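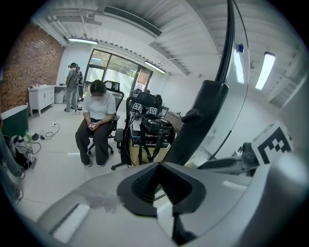

*Black office chairs on the pale tile, one of them taken.*

I've been on about the back room since July, so you'll be glad to hear (I hope!) that it's finally getting sorted. Wojciech Kalinowski drew up the floor plan, I argued with it for 13 days, and we ended up with pretty much what he drew.
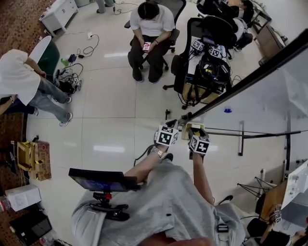
My big worry was storage. The old place on Olszewski had closets everywhere and we filled every one of them with junk, so I swore we'd do better this time. Well — there's a cardboard box leaning on the wall and an open one with yellow tape on it along the other side, so you can judge how that's going. I'd love a rolling shelf, and Condari has one I keep going back to look at.

The whiteboard is staying, by the way. Four of you wrote to me about it and I give in. Please put the magnets back on it when you're done, and cap the markers!
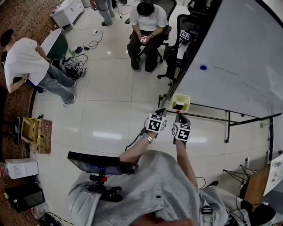
## Cables and chairs

Cords are my next project. I want them up off the floor and bundled by the end of the month, and I've put $70 aside for sleeves and labels. If you've got a spare bag of those hook-and-loop straps at home, 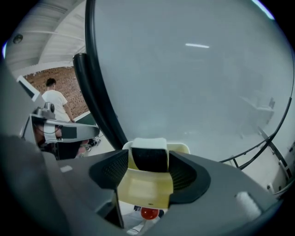

bring it by and leave it with me in 707. Same goes for seat cushions — the mesh is comfy enough for an hour, but my back starts complaining after that. I'm in until 7 most evenings.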